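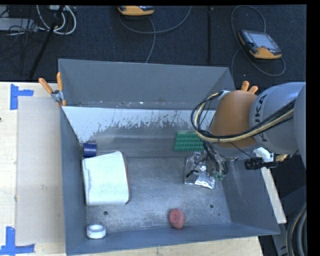 Piroska Balogh wrote to ask whether a failed pick should be deleted before a session is sent in. Please keep it. Failed picks go in with everything else, marked as failed, and the same goes for picks you stopped yourself. Her other questions, and the ones we get most often from sites collecting for Stullero, are answered on this page.

What is Stullero?

Stullero is the bin picking set put together by Zetstead. Each entry is one attempt by an arm to take one item out of a bin, with the camera view, the joint positions, the gripper state and a result label. The attempts are used to train a picking model called Neneo.

What counts as one example?

One attempt, from the moment the arm leaves its rest position to the moment it returns there. If the gripper closes twice on the way, it is still one example. If the arm goes home and comes back for the same item, that is a second one.

How many attempts are in a session?

A full session is 70 attempts. Shorter sessions are accepted if the log is closed properly. Do not join two short sessions into one file.

Which items should go in the bin?

Mix them. We want hard things and soft things, dull things and shiny things, flat things and things that roll. A roll of tape, a thick book-shaped item and a creased shiny packet make a better bin than several boxes of the same kind. Use your own items where you can. If every site buys from the same list, the model sees the same objects over and over.

Leave out anything sharp, anything that leaks, and anything with a person's name or address on it.

Should the items be touching?

In some sessions, yes. Start with items spread apart so you can check the setup. After that, let them lean on each other and on the bin walls. Items in corners are welcome. The arm misses them more often, and we are short of those attempts.

Do I have to reset the bin after every pick?

No. Put the item back after every 3 attempts, or when the bin is empty, whichever suits your items. When you put things back, drop them from low down and do not arrange them. People tend to place things label up and square to the wall without noticing. If you find yourself doing this, ask someone else to fill the bin for a while.

My bin is scratched and worn. Do I need a new one?

No. Marks, scuffs and worn paint are fine. What matters is that the bin does not move. Clamp it or fix it to the table, and mark the table with tape so you can tell if it has shifted. If it has, stop the session, put it back and run the camera check again before you go on.

Can the arm's cables be in view?

Yes. Keep them clear of the items and the gripper's path, but there is no need to hide them from the camera. Please route them the same way for the whole session. If a cable catches on the bin or on an item, mark the attempt "blocked" and fix the routing before the next one.

What is the difference between "failed" and "blocked"?

Failed means the arm had a fair chance and did not get the item out. Blocked means something outside the task got in the way, such as a cable, a hand or a safety stop. An item that is lifted and then dropped back in the bin is failed. An item dropped outside the bin is also failed, with "outside" written in the notes field.

Can I guide the arm by hand or with the pendant?

Yes, but label it. Guided attempts have the code G in the log and automatic attempts have the code A. Both are useful. A session where they are mixed without labels has to be rejected whole.

Can I change the lights during a session?

Change them between sessions and note it in the log. Daylight drifting through a window is fine.

Which file format do you take?

Jatoi files, version 2 or later. The Jatoi recorder writes the log and the video together, so please do not rename either one. If the upload stops halfway, start it again from the same folder and it will pick up where it left off.

Who checks the labels?

Two people at Zetstead look at each session separately. Where they disagree with each other or with you, the attempt comes back to you with a note. You have the final say on what happened at your table, but we may ask for the reason.

Can I take a session back after sending it?

Yes, until it has been added to a release. Send the session number and ask for it to be withdrawn. After a release we can leave it out of the next one, but copies already downloaded will still contain it.

Page last changed 28 February 2024.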